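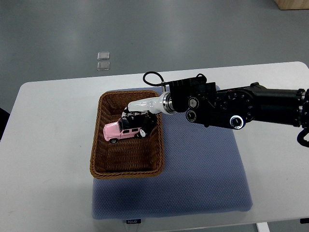
Im April habe ich beschlossen, dass Spielzeug bei uns Körbe bekommt. Vorher hatte es den Fußboden. Der Korb ist geflochten, rechteckig und viel zu hübsch für seinen Zweck, und nach 2 Abenden Sortieren wohnt darin jetzt ein rosa Geländewagen. Allein. Für den Rest der Flotte, 16 Fahrzeuge laut letzter Inventur unterm Sofa, war offenbar kein Antrag gestellt worden.

Tùng Nông meinte, ein Korb pro Auto sei kein System, sondern ein Parkhaus für Reiche. Er bewahrt seine Schrauben allerdings in einer Salatschüssel auf und hat in Ordnungsfragen bei mir kein Stimmrecht. 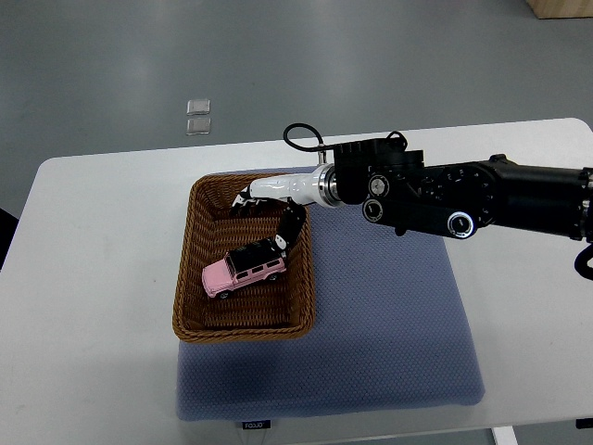 Kategorie: Wohnen & Wegräumen

Das schwarze Dach zum rosa Lack finde ich übrigens sehr gelungen, so würde ich auch in groß fahren. Das blaugraue Polster unter dem Korb bleibt ebenfalls, auf dem weißen Tisch sah mir das Geflecht sonst zu sehr nach Brötchen aus. Als Nächstes kommen die Bausteine dran, und dafür brauche ich einen Korb mit Deckel.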